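Ballow update: hand-held collection moves to two grippers

Demonstration work on the Ballow project changed over in September from the remote-control rig to hand-held grippers, one in each hand. Teleoperation is kept for checks on the arm itself, but the bulk of new training data now comes from people doing the task directly at a table.

The main reason is pace. With the remote rig an operator needed 47 seconds for a typical tray transfer, much of it spent waiting for the arm to settle. The same transfer by hand takes 17. The set stood at 1,836 accepted demonstrations on 2023-10-26, counting both methods.

Two problems came up in the changeover. The first was speed of motion. People move faster than the arm can, and several early batches had wrist turns that the controller could not follow. Operators are now asked to keep to a steady pace and to pause briefly before closing the fingers. Replays are checked against the joint limits before a recording is accepted – anything that fails is dropped, not slowed down to fit.

The second was timing between the left and right recordings. Each gripper keeps its own clock, and the drift was enough to spoil handovers, where one hand must let go only after the other has hold. Amrit Lavoie has written a short alignment step, now part of the Grorkex tools, which matches the two streams at the start and end of each session. Remaining error is around 2 milliseconds.

Start positions are varied between recordings. Trays should be turned and shifted each time, and left at an angle to the table edge as often as square to it. Policies trained on the tidy layouts from the summer did poorly once a tray was moved a hand's width. 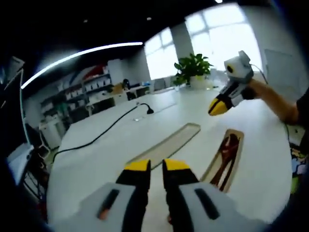

Fingertip pads are to be inspected at the start of each session and replaced in pairs, as a worn pad on one side shifts the grip centre. Spare pads are kept with the calibration boards. Session notes should give the pad change, the operator's initials and the tool version.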